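Storing loose trim and wheel covers on open racking

Forum index > Workshop and Stores > Racking, bins and labelling

kgarside
We are re-laying the trim store and I would like opinions on shelf allocation. Stock is mostly used plastic parts: wheel covers, curved body panels, arch liners, a few grilles. At present there are 42 wheel covers and 67 panels of assorted shapes, and everything small is in crates. The racking is bolted steel, blue, bought from Gridine. Panels and covers currently go wherever there is a gap, and we are finding cracked clips on covers that were booked in as sound.

Two questions. Should covers be stored flat or on edge? And is it worth giving the top shelf over to single items waiting for inspection, with nothing stacked on them?

Kirsty Garside

dfurnival
Flat, face up, one layer. The clips on the back are the weak part. If you stack covers, the weight of the pile goes through the clips of the bottom one. On edge they roll, and people lean other things against them.

The top shelf for inspection is fine provided it is below eye level. Above that, things get dragged off by the rim.

stores_lad
Disagree about one layer. With 42 covers you would fill a whole bay with air. We hang ours on pegs through the openings and lose 18 inches of wall for the lot.

dfurnival
Pegs are fine for covers with big openings. Narrow openings mean the load sits on one spoke. I have seen spokes take a set over a warm summer.

stores_lad
Ours have been up two years with no set in them. Depends on the plastic, I suppose.

kgarside
No wall available, so pegs are out unless I put them on the rack ends. Layout as it stands:
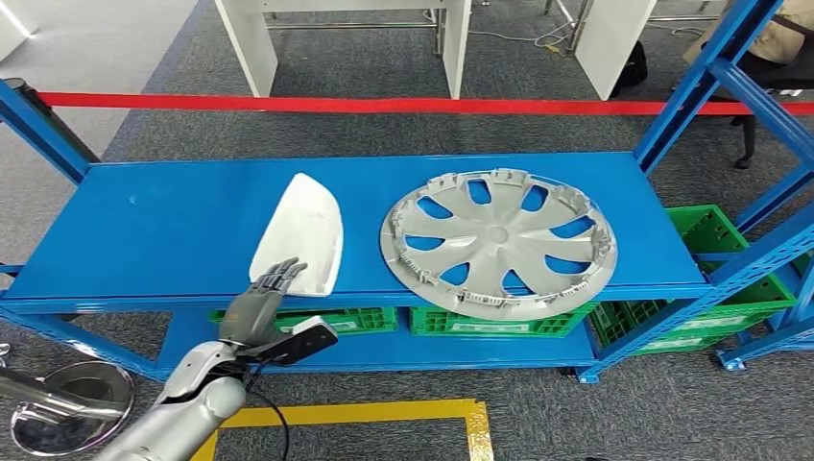

Crates are the part I am least sure of. They are the slotted green type, and I have kept them low because a full one is heavy to bring down. The top shelf has been cleared to one panel and one cover, and I can inspect both without moving anything else, so I am inclined to keep that rule. The pair stacked at the right-hand end is the problem. The upper crate is in easy reach, but to get at the lower one you have to lift the other off first, and then it gets put down in the walkway.

mulberry9
Why are there crates at floor level at all? On carpet they drag and catch. I would fit another shelf.

kgarside
Clearance. The crates need 30 cm with a hand's width over the top, and another shelf brings the bay below that. I could lower the top shelf, but then the inspection height is wrong.

dfurnival
The scuffs on that panel would bother me more than the crates. Bare painted steel marks white plastic, and painted steel that has already had plastic dragged over it marks it worse. Put down a sheet of closed-cell foam, 3 mm is plenty. We used Vament matting. It cuts with a knife and doesn't shed.

mulberry9
You can't tell from that where the scuffs came from. It's a used part. It may have been on a vehicle for ten years.

dfurnival
Granted. The foam still costs less than one panel.

stores_lad
Foam holds grit. We took ours out again. A bare shelf can be wiped in ten seconds, and foam has to come off and be beaten outside. If the parts come in unwashed you are making sandpaper.

kgarside
Parts are washed before booking in, in theory. I will line half the shelf and leave half bare, and look at new marks at the end of January. Covers on the bare half, as they rest on their clips and the face isn't touching anything.

Next question is labels. The upper crate at the end has white label areas and I want every crate done the same way, readable from the aisle. Is anyone using the Foro card holders? The adhesive ones we tried lifted at the corners.

mulberry9
Foro holders clip through the slots, so no adhesive. Check your slot width first. They were tight on ours and we had to ease them with a file. Card slides in from the top. Print in capitals and leave the lower third blank for the recount.

stores_lad
Cable tie and a luggage tag. Works on any crate.

dfurnival
Tags turn round and you end up reading the back of every one.

stores_lad
Write on both sides.

kgarside
Ordered a pack of holders to try. On the stacked pair, I am going to move the lower crate's contents to a shelf and keep that crate for broken clips only, as it is opened perhaps once a month. If the walkway is still getting blocked after that, I will look at mulberry9's extra shelf in the next bay along, where the uprights are taller.

mulberry9
Check the load plate on the taller uprights before you add a level. Ours had a lower rating per shelf than the short ones.

kgarside
Noted. The plate is on the back, so that means pulling the bay forward. Will report the figure when I have it.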